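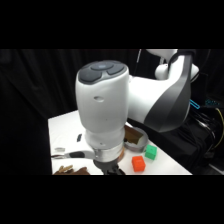 Campaigning from your kitchen: tips for a leaflet and petition day at home

When we began the campaign to keep the maternity ward open in Watambridge, we had no office, no money to speak of and one borrowed stapler. What we did have was my kitchen. Three campaigns later it is still where most of the folding, stuffing and sorting gets done, and people write to me now and then asking how we manage it without ending up with jam on the petition sheets. (We have had jam on the petition sheets.) So I have put down what I know, in no very sensible order.

Before anyone arrives

Clear the worktops the night before and put away anything you won't need, including the fruit bowl, the post and the nice tea towels. Wipe everything down and then leave it well alone until morning. Paper will find a damp patch you would have sworn wasn't there, and a leaflet with a wrinkled corner looks as if it has already been through somebody's recycling.

If your table has a wobble, fold a bit of card under the short leg now. A table that rocks while six people are folding on it will try the patience of a saint.

Put the paper in the room a few hours early, still wrapped. Ours used to come straight in from Dinesh Maurya's garage in December and curl like old sandwiches. It seems to behave much better once it has warmed up a bit.

Folding

Use the back of a spoon for your creases. A dessert spoon is best, I think, though Hartmut Steinbach swears by a wooden clothes peg and gets through more than I do, so perhaps he's right. Fold four or five sheets together if the paper is thin, and only one at a time if it's glossy.

Bundle in 100s with one elastic band, not too tight, and write the street on a scrap tucked under the band. We use the old names for some of the streets because that is what the deliverers know them by, and newcomers just have to ask. The Werville estate took 1,332 leaflets last time, and I would not have liked to sort those out on the doorstep in the wind.

For sealing envelopes, please don't lick them! A damp sponge on a saucer will do a whole afternoon. Rinse it halfway through, when it starts to feel tacky.

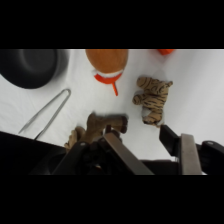
Food is the next thing, and I do feel strongly that people should be fed. Keep it in a different room from the paper if you possibly can, or at the very least on a different surface, and choose things that can be eaten without butter running down the wrist. Cheese scones are good. Soup in mugs is very good. Crisps are a disaster, all those greasy thumbprints on the candidate's forehead, and I have stopped buying them altogether however much Dinesh complains.

My grandmother's Bornotetti cake tin holds enough flapjack for everyone if you cut it small. Line it with baking paper and let the flapjack go quite cold before you cut, or you'll be handing out spoonfuls of oats.

Looking after petition sheets

Signed sheets should never be loose. They go in a lidded box file as soon as they come through the door, face up, all the same way round. Ours is an old Aigner one with a stiff spring, and it has travelled on my lap to the council offices twice.

If a sheet gets wet, lay it flat between two clean cotton pillowcases with a heavy book on top and leave it overnight. I wouldn't iron it. Some ballpoint pens stand up to a warm iron and some don't, and you only find out the once. We handed in 1,919 signatures for the ward, and a fair few of those had been rained on outside the library.

Remember too that these are people's names and addresses. Don't leave them on the side when the neighbours pop in, don't photograph them to show how well it's going, and shred any spoiled copies.

Stains and sore hands

Printer's ink on a worktop usually comes off with washing-up liquid and a soft cloth, if you get to it the same day. For ink on fingers I use a little cooking oil and sugar rubbed in well, then soap. Paper cuts want a plaster straight away, so keep the box on the windowsill where people can help themselves.

Finish at five o'clock whatever is left. Tired folders make crooked leaflets, and somebody always has a bus to catch. Send each person home with one bundle for their own street and whatever flapjack is left in the tin.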